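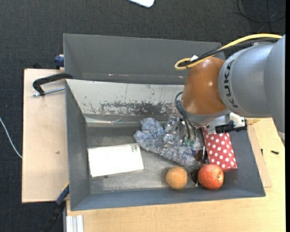
Flornis Stacking Tub, Large, Grey

Sold singly or as a set of 2

I've been selling storage out of this shop long enough to know that a plastic tub is a dull thing to get excited about, but I am excited about the Flornis, so bear with me. I bought my first pair for the shed at home, well before I stocked them, and then my sister pinched one for her allotment and I had to order more. That's more or less how they ended up on the website.

It's a big, plain, open-topped tub with straight-ish sides and a rolled rim you can get your fingers under. Grey only. I did ask the makers about green and they said maybe, which I've learned means no.

What I use mine for

The one in the shed holds bags of compost, opened and half-opened, plus whatever pots are waiting for a scrub. A 50 litre bag goes in lying flat and you can still get a trowel down the side of it. Before that I kept the bags on the floor and they split and the damp got in and it was all a bit grim.

The other one lives in the hall from October until May and takes wellies, dog towels, the football and the umbrella that doesn't close properly. On a Sunday I drag the whole lot outside, tip it up and hose it down (five minutes, and most of that is finding the hose).

Other things customers have told me they keep in theirs: firewood, duvets, a model railway in bits, recycling, school costumes, seed potatoes. Xuân Văn, who has the noodle place two doors down, keeps all her market stall gear in a pair of them and just lifts them straight into the van. She's had hers longer than anyone and was very firm with me that I should mention the rim, because it doesn't cut into your hands when the tub's heavy. So, consider it mentioned!

Sizes and that sort of thing

Colour: grey
Finish: smooth inside, lightly textured outside
Handles: moulded into the rim, both short ends
Stacking: up to 5 high when empty, 2 high when full
Lid: sold separately (see further down)
Guarantee: 6 years against splitting in normal use

Please do measure your space before ordering. It's a large tub and it looks larger once it's in your house. I've had a few come back because they wouldn't go under a bed, and I do feel bad about the postage on those, but they were never going to go under a bed.

How it compares with the others

I also stock the Plestix and the Erkum, and people ask me all the time which to get.

The Plestix is cheaper and lighter and fine for clothes, toys, Christmas decorations, anything soft. It bows in the middle if you put books in it. I wouldn't leave it outdoors over winter either - mine went brittle at the corners.

The Erkum is the posh one, with a hinged lid and little wheels. Lovely on a flat floor, hopeless on gravel. If you want something to sit in a utility room and look smart, go for that and don't let me talk you out of it.

The Flornis sits between them on price and it's the one I'd pick for anything heavy, muddy or awkward.

If you want something for indoors that isn't plastic at all, have a look at the Kiều baskets on the next page. Completely different sort of thing, but they're pretty, and they hold a surprising amount of knitting.

Lids

The lid drops on and sits inside the rim. It doesn't clip. It'll keep dust and leaves out, but it won't keep a determined cat out and it isn't meant to be rainproof, so if the tub's going in the garden put it under cover or drill a couple of holes in the bottom for drainage. A normal wood bit goes through easily enough if you take it slowly and put a scrap of timber underneath.

Looking after it

Warm water and washing-up liquid, then let it dry before you stack it or you'll be fighting to get them apart. If they do stick, stand the bottom one in a bit of warm water and twist. Don't use a screwdriver. I have, and there's a nice gouge in mine to show for it.

Delivery

Tubs are bulky, so they go by courier and come in a very big box or sometimes just wrapped. Order before noon on a weekday and I'll get it out the same day if I can. Collection from the shop is free, and I'm happy to help you get it in the car. Back seats down, please!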